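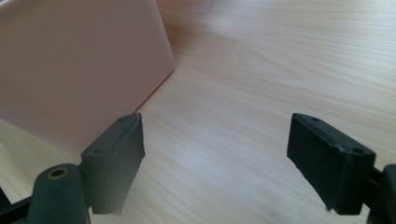

Station 2, gripper open, pink box on table.

Lirkcombe packing room: gripper station checklist
Inspection date: 26/05/2018

1. Finger pads, fixing holes. Pass. Check again in June.
2. Finger pads, grip surface. Comment: small flap of material on the right pad, uneven rim along the bottom of the left. Trim or replace both as a pair.
3. Table surface between the fingers. Pass, clear.
4. Stop button within reach of the seated operator. Fail. Reach measured at 27 inches with the new Mudia chair. Move the bracket.
5. Floor marking. Pass.
6. Job rotation. Comment: operators used to lift each box by hand and now mostly watch and clear jams. Wrist complaints are down. Two people report stiff necks from looking at the screen. Rotate every 19 minutes until the screen is lowered.
7. Training sheet signed by all shifts. Fail. Night shift still has the hand-packing version. Form 502 to be reissued.
8. Manual packing kept in practice. Comment: operators asked for one hand-packed batch per shift. Agreed for the Khokhar line, open for Cemero.

Station may run. Items 4 and 7 to be closed before the next inspection.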